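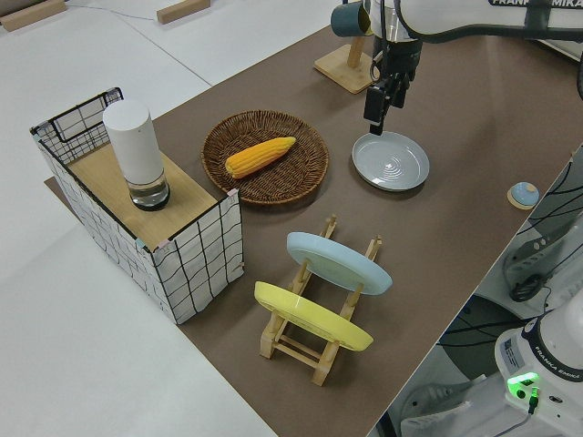 Wire storage box and wicker basket on a brown table.

The Adjuster's Copy

The claim came to the Welton office with 4 attachments and a demand for the policy limit. It concerned a fall on the back stairs of a rental property in Nusby. The claimant had missed the bottom step at night and broken a wrist. The insured was Brernmont Properties. The insurer was Panicker Mutual, and the adjuster assigned to the file had been there long enough to have a chair that fit her.

She read the demand letter twice. It alleged a burned-out bulb, a loose handrail, and notice of both. Notice was the element that mattered. A landlord in that state was not liable for a dead bulb it had no reason to know about. It was liable for one a tenant had reported in writing and that it had then ignored.

The second attachment was the report. It was a printed email from the claimant to the Brernmont maintenance address, sent in June, two weeks before the fall. It said the light over the back stairs was out and the rail moved when you leaned on it. The third was the emergency room bill. The fourth was a photograph of the stairs, taken in daylight, which told her there were stairs.

She called Brernmont. The property manager said there was no such email. The maintenance inbox had been searched. He offered to sign a statement.

She wrote in the file notes: Insured denies receipt. Will send statement. Then she set a reserve and went to lunch.

The statement arrived on Friday. It was one page and notarized. Attached to it was an export of the maintenance inbox for the month, 251 messages, sorted by date. She had not asked for the export. Insureds who volunteer documents are either very careful or not careful at all, and she had stopped guessing which.

She went through it at her desk after four o'clock, when the phones slowed down. Most of the messages concerned drains. One tenant had written nine times about a neighbor's wind chime. There was nothing from the claimant, as promised, and nothing about the stairs.

Then she noticed the work order numbers. Every incoming message produced an automatic reply with a number, and the number was printed in the right-hand column. They ran in sequence. On the date of the claimant's printed email, between a clogged sink and a lost mailbox key, the sequence skipped one.

She checked the rest of the month. It skipped nowhere else.

A missing number is not evidence of a message. It could be a test, a duplicate, or a server fault. She listed these in the notes in that order, so that whoever read the file later would see that she had thought of them. Under them she wrote the missing number.

She called the claimant's attorney and asked whether his client had received an automatic reply to the June email. He said he would find out. He sounded like a man writing on the back of something. He called again in the morning and read her the number. It matched.

Her supervisor's door was open. She put the export on his desk with the gap marked in pencil.

"Who else has seen this?" he asked.

"The insured sent it."

"I mean who has noticed it."

"The claimant's attorney knows the number. He doesn't know why I wanted it."

He looked at the page for a while. The authority level on her desk was $1000 for a disputed slip and fall. The demand was a good deal more than that. The notarized statement lay under the export, and he moved the one aside to read the other.

"Their policy has a cooperation clause," he said.

"Section 2. I read it last night."

"If we raise it, we need to send a reservation of rights. They'll need their own lawyer."

"I have a draft."

He read the draft standing up. He changed "appears to be missing" to "is not included," and initialed the corner. Then he asked her to get a recorded statement from whoever had prepared the export, and to do it before the letter went out or after it, but not on the same day.

She went back to her desk and picked up the phone. The property manager answered on the first ring. He asked whether the export had been helpful.

"It was complete enough," she said. "I'd like to know who put it together."

There was a pause on the line. In the notes she typed the time, 9:40, and the question, and left a space for the answer.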